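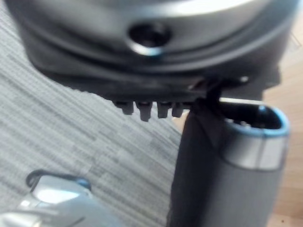

Can two grippers be compared fairly if they are tested on different arms?
Only in part. Grip force and finger travel carry over well enough, but placement error belongs to the arm and the gripper together, so we report it separately for each pairing.

The question came from a reader of our first summary. This thread sets out how the Truvville test group is running its November gripper comparison and what we can report at this stage.

Two grippers are under review: the Anau parallel model and the Plesidano adaptive model. Both are being run on the same arm, with the same wrist camera and the same controller software. The Oberholzer controller will be covered in a later round.

Each gripper is scheduled for 1,000 grasp attempts. An attempt consists of an approach, a close, a lift, a five-second hold and a return to the starting point. An attempt that fails at any stage is recorded as a failure at that stage and is not repeated.

The object set has 9 items. It was chosen to include smooth cylinders, soft packaging and parts with an awkward center of mass. The full list, with weights, will be included in the report.

The Anau gripper has finished its series. Its most common failure was slip during the hold, mainly on smooth cylinders. Very few attempts failed at the approach stage. Success rates will be released once both series are complete.

The Plesidano gripper is roughly halfway through. It closes more slowly and has handled soft packaging with less crushing. Operators have noted that its fingers sometimes settle into a different position after contact, and these cases are being logged under their own code.

A note on the wrist camera. With either gripper fitted, the housing takes up a large share of the view at close range, and its edges are badly out of focus. We tested a narrower crop and found that it removed useful floor area along with the housing. The full view has been kept.

Lighting also required attention. Bright metal bands and rims on some test objects produced highlights that the detection software read as edges. Exposure is now fixed at the start of each run and may not be changed until the run ends.

Haris Swati, who leads the bench work, has asked that we clarify the cable rule. Cables are re-routed and checked whenever a gripper is changed. Any run in which a cable limits wrist rotation is discarded and recorded as such.

Finger pads are replaced on a fixed schedule for both models. Several readers asked whether worn pads would be tested. They will not be part of this round, although the removed pads are being kept for later measurement.

Requests to add a third gripper cannot be accepted for this round. Manufacturers who wish to be considered for the next one should send a mounting drawing and a current software manual to the Truvville office.

The next post in this thread will give the Plesidano results by object, followed by the placement error tables for both models.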